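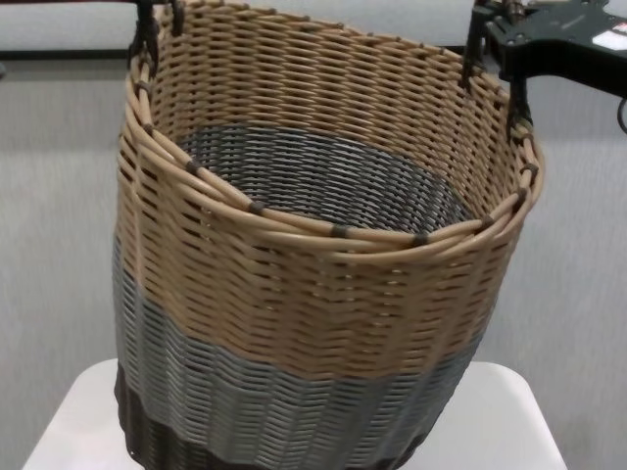

I spent most of February trying to get sound out of the spare room telly. The picture was fine from the first evening. I had the old Guvex laptop plugged into HDMI 2 and the film came up straight away, but the sound kept coming out of the laptop.

Things I tried, in order. A different cable. The other HDMI port. Turning everything off at the wall and leaving it for 5 minutes. None of it made any difference. The TV is a 46 inch Kerketti and the manual has one page on connecting a computer, mostly about screen size.

Ásdís Oddsson left a comment on my last post asking if I'd looked at the playback devices. I had, but the TV wasn't in the list. She told me to right-click in the empty part of the window and tick 'Show disabled devices'. There it was, greyed out. I enabled it, set it as default and the sound moved over to the TV.

It goes back to the laptop speakers if the TV is switched on second, so I now turn the TV on first. There may be a newer graphics driver that sorts this out – I haven't looked yet.

The next job is the Yeom speaker bar, which only has an optical socket. Védís Kirkegaard has offered me a spare lead if I pick it up from Grurthorpe, so that will probably be next month.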